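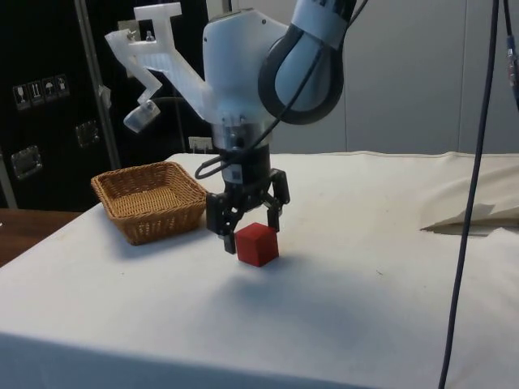 Can you put a small woven basket on a white tablecloth without the cloth looking messy after one day?
You can, if you choose a cloth that is heavy enough and you accept a few creases.

I moved to the new flat in August, and since that time I try to make my table nice. The table itself is old and has scratches, so I keep it covered. My first cloth was a thin one from Laltholm and it slipped every time I put my elbow on it. The second is a white one, and I like how it hangs over the front edge in a soft round fold. It still gets creases, and small marks also. I wash it at 40 degrees and iron it while it is a little damp, but I do not iron the part that hangs down. Life is short.

The wicker basket is my favorite thing on the table. It is rectangular, tan-brown, with sloped sides, and you can see the weaving inside as well. Before the basket I had a glass bowl, and everything in it looked like a shop display. In wicker, small things look at home. I clean it with a dry paintbrush – a cloth catches on the ends of the weaving and pulls them out.

For color I like one red thing and no more. The small red cube does this work very well. On white it is the first thing you notice, and with the brown of the basket it looks warm. My friend Yaroslav Kobzar says I should have 4 of them in a row. I tried this idea with candles once, and it looked like a birthday for somebody very serious.

If your cloth makes a ridge on one side, as mine does, do not pull it from the corner. Lift the whole side, let it fall, and then smooth it with the flat hand from the middle to the edge. I learned this from an old housekeeping booklet by Palamarchuk, which I bought together with a box of buttons.

Next I want to find a linen cloth, perhaps in gray. I saw one at Gruvness, but it was too short for my table – I need at least 40 centimeters more. If you know a good place, please write to me.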